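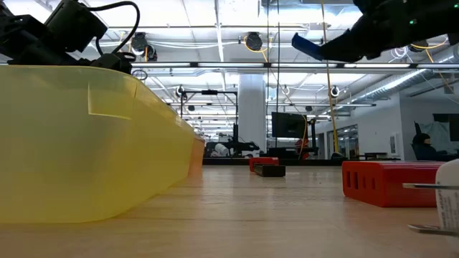
Yellow bin on the big wooden table

So I've been back from Flustusia for a bit and people keep asking which part of the city they should stay in. My answer is always Kongkaew, the neighbourhood just up the hill from the river ferry. Everyone else heads straight for Clarden, where the big hotels are, and fair enough, the harbour's lovely at night. But Kongkaew is where I ate best!

The main street only takes ten minutes to walk if you don't stop, and you will stop. There's a noodle place on the corner with plastic stools and no sign (look for the green shutters), then a row of old shophouses that have been turned into coffee bars and one very serious bookshop. I went in April and it was sticky hot by nine, so I'd do my wandering early and hide somewhere with a fan until late arvo. 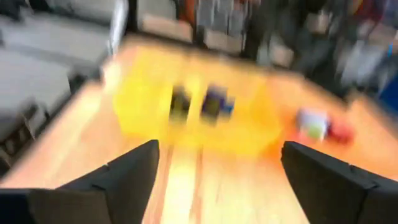
Tabletop, all blurry

My mate Manikandan Palaniappan put me onto the Bruvberg guesthouse, which has 2 rooms at the top of a very steep staircase. Ask for the back one. The front one's over the street and the scooters start before sunrise.

If you've got a spare morning, take the steps up to the old water tower. I counted 1,052 of them and my calves have never forgiven me. Colour me keen to go again though, maybe next year, and this time I'm packing proper shoes.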